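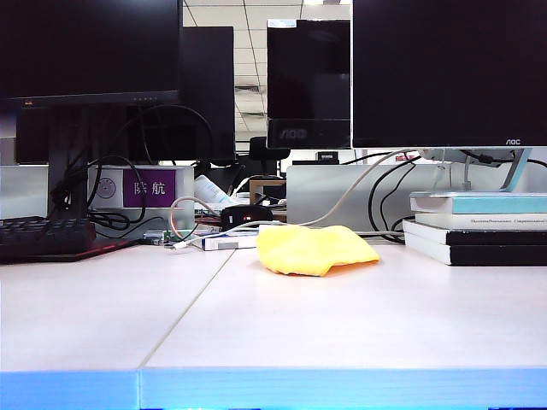 # Desk Sessions: The Folding Set

Welcome to the June page! We're Virkard, a small group teaching a pair of arms to handle cloth, and most of what we do all day is collect examples. A person guides the arms through a fold, the computer records everything, and then we mess the cloth up and go again. The goal for the summer is 2,000 good folds, and as I write this we have 337 of them saved and checked. I think that's a terrific start.

The gallery has one picture so far. More go up as the sessions go on, so the notes below are longer than the usual line or two.

### Yellow cloth, desk setting

The bright yellow is my favorite of everything we fold. It stands out beautifully against a pale desktop, and the folds go a darker orange, so even a messy heap has edges you can follow by eye. Gøran Blomqvist picked the color after a miserable week with a gray towel on a gray table, when half of our labels had to be redone by hand. We call this kind of start a "mound": no corner laid out neatly, no flat side to grab first. Mounds are the hardest starts we record and also the ones I most look forward to. You have to hunt for a corner, and everybody hunts differently.

### What's behind the cloth

Monitors with dark screens, a keyboard, cables hanging in loops, a stack of books at the right with "Computational" on one of the spines. We want all of it! Our first model, Bozsik, learned on a spotless table and then fell to pieces the first time it met a coffee mug. Desk-setting examples keep the front of the desk clear for folding and leave the back as people keep it. Csenge Kovács tags each one with a clutter score, and a background like this gets an 8 from her, out of ten. She is a tough grader, so that's high.

### The long gray cable

A light gray cable makes a shallow curve across the back of the desk, just past the cloth. Cables are great teachers. A thin curved line near a soft edge is exactly what Bozsik used to mistake for a hem, and it would go for the cable with total confidence. Wumine, the newer model, gets it wrong far less often, and we put that down to examples with cables in the background. Please don't tidy them away before a session.

### The seam in the desktop

Easy to miss, but there's a thin diagonal line where two desk panels meet, and the cloth sits on the right-hand panel just beyond it. Gøran wants starts on both sides of a seam and a good batch lying straight across one. The right side is coming along nicely and the left needs more love.

### How a session goes

One session is 90 minutes, with a break whenever your wrists ask for one. The person guiding drops the cloth, takes their hands away, waits for the tone and folds. Failed folds are saved too, in their own folder, and I'd beg everyone to keep doing that (Wumine learned more about slipping corners from the failures than from anything else we gave it). Write a short comment if something odd happened. "Grabbed two layers" is plenty.

### Coming next

The striped cloths from Cinddale, which should be a real test, and then two cloths at once. Csenge has also asked for more late afternoon starts, when the light comes in low and the shadows in the folds get long. If you have a free afternoon and like folding things, put your name on the sheet by the door. New hands are the best thing we can add to the set right now.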